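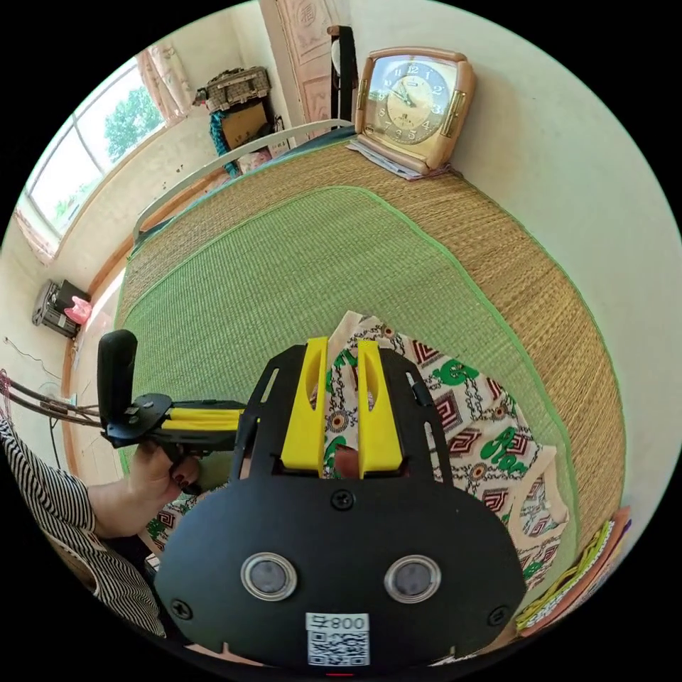
*Flovance hand-held gripper, number 800, over the bed and the folding cloth*

**Flovance hand-held gripper: lovely to hold, but mine wouldn't let go**

I've been using one of these for cloth folding since October, so this is a proper long-term review (and a bit of a moan, sorry). You squeeze the trigger, the yellow fingers close, and the recordings go off to teach a robot arm how to do the same job. Ours go to the Jaramillo project, who want folding, tidying, all the soft fiddly stuff that robots are still hopeless at.

Good things first, as there are plenty! The handle suits a small hand, which I didn't expect from something with such a big black plate on the front. The flat yellow fingers are brilliant on thin cotton. They'll pick up one layer and leave the one underneath alone, and I can't say that for the Pisham one I had before, which grabbed everything or nothing. It's easy to see past them to what you're pinching, too.

Now the fault. On my 46th session I let go of the trigger and the fingers stayed shut. I gave it a wiggle and the cloth came free, so I thought no more of it and carried on, which was daft of me. A few sessions later it did it again, only this time I'd put my other hand in to straighten a corner and it had the side of my thumb. It didn't break the skin but it was a good hard nip, and I had to push the trigger forward with my knuckle to get loose. You do NOT want to be working that out with a thumb in it.

I went back through my recordings and found 10 folds where the fingers opened late. Worse, I'd sent most of them in. A robot learning from those would think you're meant to hang on to the cloth and drag it, and I had to email and ask for them to be pulled.

Nillbridge, who I bought it from, were decent about it. They had me take the handle apart over the phone and there was a wad of lint packed in behind the trigger, enough to stop it springing back. Cloth work sheds fluff, fair enough, but then why is there a gap just there with no cover on it? The booklet has 31 pages and cleaning gets one line. They've sent me a stiffer spring, and I now brush it out before every session. No sticking so far, and I'm up to 53.

My other grumble is the cables. They're a thick bundle and they pull to the left whenever I reach across the bed, so my wrist gets tired before the rest of me does.

Would I buy it again? Yes, I think so, for the fingers. But if you've got one and you work with fabric, open the handle and have a look before you use it again, and keep your free hand well out of the way until you have.

Three stars. It would be four with a cover over that gap.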